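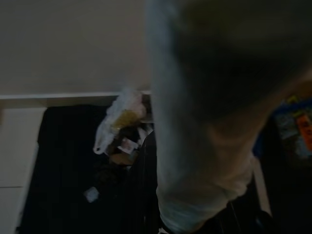

Charalambos Michailidis wrote back after following the first draft of this section that his arm homed fine but the wrist view stayed half full of arm, and he asked whether he should remount the camera or change the starting pose. Change the pose first. The mount is fixed by two screws and moving it means doing the whole of section 5 again. The steps have been reordered since his note, so if you printed an earlier copy, throw it out.

4. Setting the wrist view and the first pick

This section assumes the arm is bolted down, the Gkikas controller is powered, and the Predunska software starts without errors. Leave the gripper fingers off until step 6.

4.1 Before you start

Clear the reach of the arm on all sides. At home this usually means pulling nearby furniture back or moving the arm's base. In the Pramley workshop, use the bench nearest the door and sign the sheet.

Lay a dark mat in the pick area. A matte black one works well with pale items such as bags and paper. Dark items will need a lighter mat.

CAUTION: Keep hands, hair and sleeves out of the reach of the arm whenever the controller light is green. The stop button must be within reach of the person at the keyboard.

4.2 Setting the view

1. Turn on the controller and wait for the light to go from amber to green.

2. Open the Wrist tab and press Live.

3. Set the speed limit to 3 percent. Do not raise it until you reach section 6.

4. Press Home. The arm folds up and stops.

5. Look at the live view. If the arm fills a large part of it, turn joint 5 in small steps until the pick area is mostly clear. Part of the arm will always show at one side. Up to a third of the view is acceptable.

6. Press Hold, switch the motors off, and fit the gripper fingers. Tighten the screws by hand, then a quarter turn with the key.

7. Switch the motors back on and press Save Pose. Name it "look".

NOTE: The near part of the arm will be out of focus. The lens is set for items on the mat and should stay that way. Do not turn the focus ring to sharpen the arm.

4.3 Light

The Drolberg camera has no lamp of its own. In a dim room the black mat and any shadowed corner run together, and the software cannot find the edge of the mat.

1. Press Level in the Wrist tab. A number appears next to the button.

2. If the number is under 65, add a lamp. Place it behind the base and aim it at the wall – not at the mat, where it makes glare on plastic.

3. Press Level again. Anything over 70 is good. Between the two you can carry on, but expect missed picks.

4. Set Exposure to Manual and enter 2000. On Auto the view gets brighter and darker as the arm moves, and the saved background will no longer match.

4.4 First pick

1. With the mat bare, press Save Background.

2. Put one small crumpled piece of paper on the mat, away from anything else.

3. Press Find. A green outline should appear around the paper. If it appears around a shadow, go back to 4.3.

4. Press Pick. Let the arm finish the move and return to "look" before you reach in.

5. Repeat with the paper in other spots until you get more than 3 good picks in a row.

Thin plastic bags come last. The outline tends to follow whatever is inside the bag, and a loose handle can catch on a finger. Michalis Zacharopoulos gets better results by setting Grip Width to Wide and picking from the top of the bag. Try that before changing anything else.

CAUTION: If a bag wraps around the wrist, press Stop and switch off at the wall before pulling it free. Do not use Home to shake it loose.

4.5 Saving your settings

Press Export and keep the file on a separate drive. Software updates clear the "look" pose and the saved background, but leave the exposure value alone.

Section last changed 14 October 2024. Go on to section 5, Camera alignment.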